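Subject: Re: [jastomthorpe-kit] stove for Monday supper + the hall lights

Hi all, quick one before I run, answering the below in bits.

On Sunday Takeshi Tamura wrote:
> Do we still have the portable stove, the single burner one? And is
> there a decent table to stand it on or should I bring the Brusus
> trestle? Also which switch is it for the upstairs lights, I never
> get it right. Need to know numbers too, am buying noodles.

Stove – yes, still got it. White one, burner on the left, knob on the right near the front. It goes on the marble-pattern table, the light gray one with the rounded corners, so leave the trestle at home. Plenty of space round it for bowls.
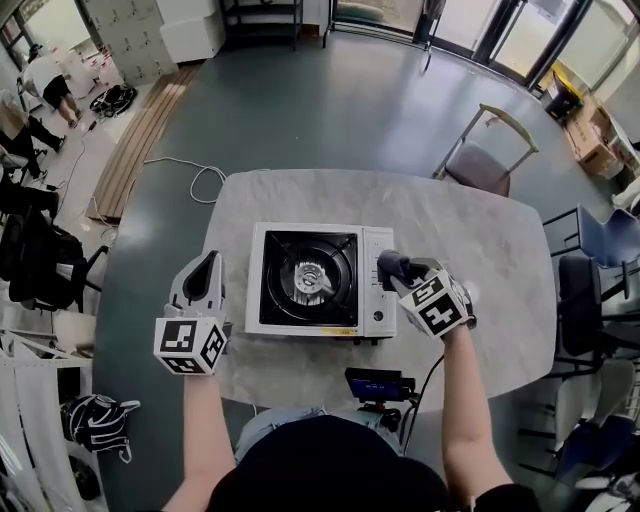
Portable stove on the gray table, downstairs

Gas: I have 3 canisters in the car, bought the same time as the Hrynyshyn order. Please nobody put spares in the cupboard next to the heater again. Lid for the big pot is missing, if its at your house bring it back. Pot has to be the flat bottomed one, the wide one hangs over the knob and you cant turn it down.

Numbers – 12 so far, so noodles for that plus a bit. Two no-meat. I'll do the broth at home and bring it in the Flidar flask, then it only needs warming thru on the night. Chopping at home too please, there isnt room to do it next to the burner.

Lights. The round ones on the main ceiling are the left hand switch by the door. The long fluorescent ones under the mezzanine are a separate switch, further along, behind the coats. Both off when you leave. With that tall window wall we dont need any of them much before 7 this time of year.
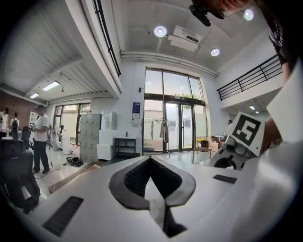

Takeshi Tamura wrote back while I was typing this that he's fine without the trestle, will get noodles on the way over, and wants to know if anyone minds the windows being open while the stove is on, it got steamy last time. I don't mind. Open them please, gas stove indoors, should be doing that anyway. Bring a sweater.

Still need: ladle, chopsticks or forks, a dish towel that isnt gray already. Kitty is at 26 dollars after the canisters, so put something in if you're eating. Doors from 6, food when its hot.

If you're coming and not on the list tell me by Monday lunch – after that I wont see it.

Back to packing the car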